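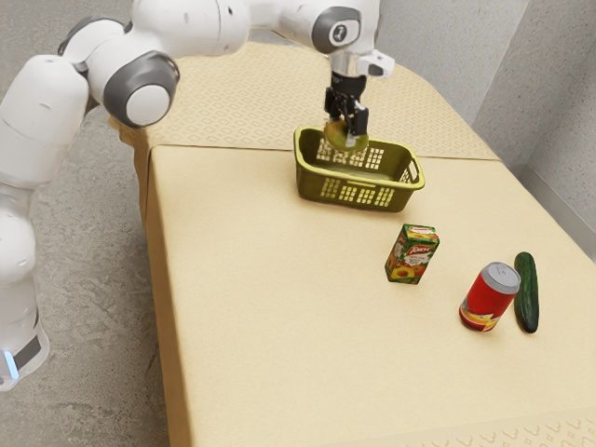
The Otters of the Laltberg

28 Jan 2021

The Eurasian otter is back on the Laltberg streams, though you would have to be lucky to see one. It feeds mostly at night, spends the day in a den under tree roots or rocks, and can cover several miles of water between dusk and dawn. Most people who live in the valley know it only from droppings left on a flat stone.

Otters were once common here. Trapping reduced them first, and the draining of the lower meadows took away much of what was left of their cover. Farm chemicals did the rest. By the time hunting was banned, the eels and trout the animals depended on were carrying enough poison to affect breeding, and for a long period the survey sheets for the upper valley were blank.

Habitat

An otter needs clean water, plenty of fish and a bank it can hide in. The De Bruijn reach, a stretch of slow water below the old sluice, has all of these. Alders grow right down to the edge and their roots make good dens. The side channels freeze later than the main stream, and frogs winter in the mud there.

Higher up, the streams are fast and stony. Otters pass through but seldom stay. Mereana Pomare, who has walked these banks for the Zarkavholm field station since the first new tracks were found, thinks the upper streams are mainly used as a road between one valley and the next.

Diet

Fish make up most of the diet, with frogs taken heavily in early spring. Crayfish shells turn up in the droppings through the summer. Water birds are eaten now and then, usually young coots. An adult male will hold a long piece of river and mark it at the same spots week after week, often under bridges.

Females raise the cubs alone. A litter is usually two or three, born in a den well above flood level, and the young stay with their mother for most of their first year. They are not born swimmers and have to be coaxed into the water.

Counting them

The field station does not try to count animals directly. Its staff check 50 fixed sites each October, looking for droppings and footprints under bridges and on gravel bars. The last round produced 317 records. One otter can leave many signs in a night, so the number says more about where the animals go than how many there are.

Josefien Lambrechts runs the lab work. Fresh droppings are collected in tubes and tested for DNA, and only a small share give a clear result. Old samples are no use, and rain spoils a lot of the rest.

Roads

Cars are now the main cause of death. Otters swim under a bridge without trouble when the water is low, but in a flood they climb out and cross over the top. The Clidard road is the worst place in the valley. It has a narrow culvert with no dry shelf, and 3 of the dead otters handed in to the station came from the same 300 yards of it.

"They want to keep their feet on something," says Els Claeys, who examines the bodies. "Put a ledge in and they'll use it."

A ledge has been drawn up for the Clidard culvert, along with fencing on both sides. Work cannot start until the spring water has gone down. Until then drivers are asked to slow down after dark, and anyone who finds a dead otter should note the place and call the station before moving it.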